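## 3. Color Naming in Household Sorting Tasks

### 3.1 Background

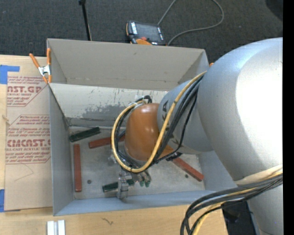 **Figure 2.** Reddish-brown and dark green bars in a gray bin.

Most earlier work on color naming has used printed chips viewed under controlled light. Chips are easy to reproduce, but people seldom name colors that way at home. They name the color of a sock, a folder or a jar lid, often in poor light and often to tell another person which one to pick up. The name only has to be good enough for that purpose. In our interviews, one household in Hestmont used "the brown one" for a blanket that every member of the family called red when asked directly. The other blanket in the closet was bright red, and the short name worked.

We were interested in how much of this variation comes from the object itself and how much comes from what sits next to it. Reddish browns are a useful test. Speakers of American English divide them between "red," "brown" and a small set of less common words such as "rust," "brick" and "maroon." Dark greens raise a similar question at the border with black, though we expected the effect there to be smaller.

### 3.2 Participants and Procedure

We collected 1617 written descriptions from adults in two towns, Hestmont and Kellier. Of these, 708 came from people who filled in the booklet at home, and the rest from people who completed it at a public library. Both groups used the same booklet. Each page asked for a short note telling someone else in the household which item to bring from another room. Participants supplied the items themselves and were asked to write as they normally would on a scrap of paper.

The booklet did not mention color. We wanted color words to appear only where the writer found them useful. Notes with no color word were kept and coded separately, and they are discussed in Section 3.4.

Two coders worked through the full set. A color word was counted once per note, even when repeated. Compound terms such as "brownish red" were assigned to the last word, so that "brownish red" was coded as red and "reddish brown" as brown. This follows the practice in the Ghorbani word lists and makes our counts comparable with them. Where the coders disagreed, the note was set aside and read again a month later – most of these cases involved handwriting.

### 3.3 Results for Reddish Brown

A total of 337 notes referred to an item in the reddish-brown range, judged by the color card enclosed with each booklet. Participants checked the item against the card only after writing the note. "Red" was the most common term when the writer mentioned a green or blue item in the same note. "Brown" was more common when the writer mentioned another red item. When no second item was mentioned, the two words were used with nearly equal frequency.

The less common words followed a different pattern. "Rust" and "brick" appeared mainly in notes about paint, cloth and flowerpots, and seldom for anything else. "Maroon" was used for clothing and for cars. These words seem to be tied to kinds of objects at least as closely as to a region of color, and a contrast with nearby items did little to change how often they were used.

We saw no clear difference between the two towns. Older writers in Kellier used "maroon" more freely, but the group was small and we do not draw anything from it.

### 3.4 Notes Without Color Words

Many writers avoided color entirely. They relied on size ("the big one"), place ("on the second shelf") or history ("the one your aunt gave us"). Place was the most frequent choice when the items were stored in a fixed spot, and color words became more common for things kept together in a drawer or box. The Gikenholm diary study found the same preference for place among shared households, although its participants were students and moved more often than ours.

Some notes used a color word that the writer then crossed out. We coded the final version only. The crossed-out words were copied into a separate file and have not yet been analyzed.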